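Week 11 notes: buying a packaged cell (tabletop pick and place)

Okay, back to the Trevavach kit. Lambros Koutsoukos asked after lecture why I keep coming back to the cup task when the brochure has fancier stuff in it, and my answer is that I trust a boring task more! Cups and a tray, brown paper, blue tape. You could set it up at home for the price of lunch.
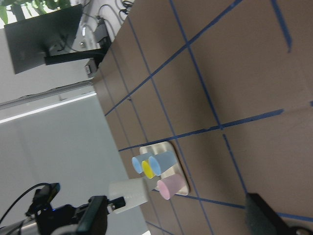
Fig. 1. Cup task, white cup in the gripper beside the tray.

When you read the Trevavach offer (handout from Kokkinos, the reseller), start with the service page and leave the spec table for later. I got 42 pages of it and the part I cared about was on page 13, where they say what on-site setup covers. Training is extra. So are spare fingers, which annoyed me.
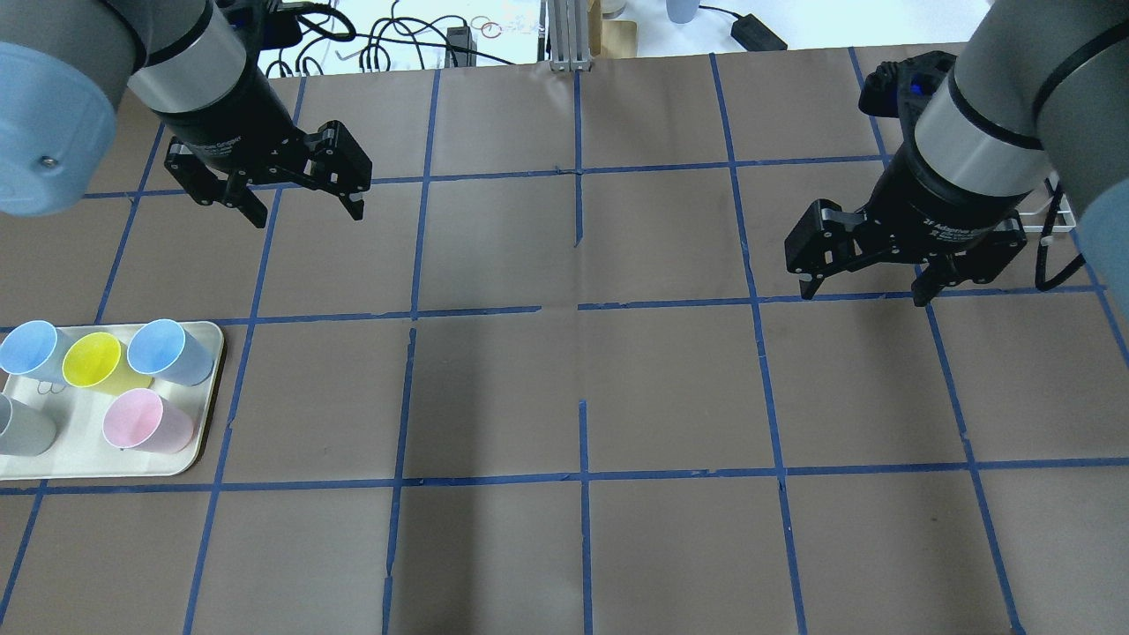

The other thing I'd push a seller on is the second arm. Do you need it? For one tray of cups I'm not convinced, and it's a big jump in price, but if your parts have to be handed over or held steady then sure, ask for a quote both ways. Plonmont quotes single and dual side by side, and I wish everybody did.

For next time: read the Stostness service contract (the short one) and mark every line where you'd have to call them before touching anything. I found more than 11. Bring your list, messy is fine.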